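Zondonell Teleoperation Group
Minutes, October meeting
Start 2:00 p.m.

1. Minutes of last meeting
Approved with one change. The Plodham site should be listed as sending its logs by upload, not by drive.

2. Demonstration count
Target for the kitchen set is 300 demonstrations by remote control. 251 have been accepted. 12 were thrown out at review, most of them for long pauses in the middle of a grasp. The Sisay operators asked if a pause can be trimmed. Agreed that it can if the arm does not move during it.

3. Simulated kitchen
The current layout was shown on screen. It has the cabinet on the left, the plates and bowl in the middle and two crates, with the arm mounted overhead.
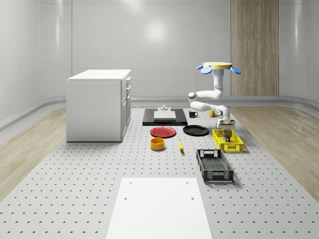
Simulated kitchen layout, gripper over the yellow crate.

Operators said depth is hard to judge when the gripper comes down over a crate. Two fixes were discussed: a second view from the side, and a slower speed limit near the table. The side view will be tried first. The speed limit stays as it is until there are results.

The banana is to stay in the object list. Start positions will be shuffled between runs.

4. Hand guiding
Dundach reported that guiding the real arm by hand gives smoother paths but takes longer to set up. No decision. Dundach will send sample runs for comparison.

5. Actions
Plodham: set up side view.
Sisay: redo the 12 rejected runs.
Dundach: sample runs, with notes on setup time.

Meeting closed 2:50 p.m.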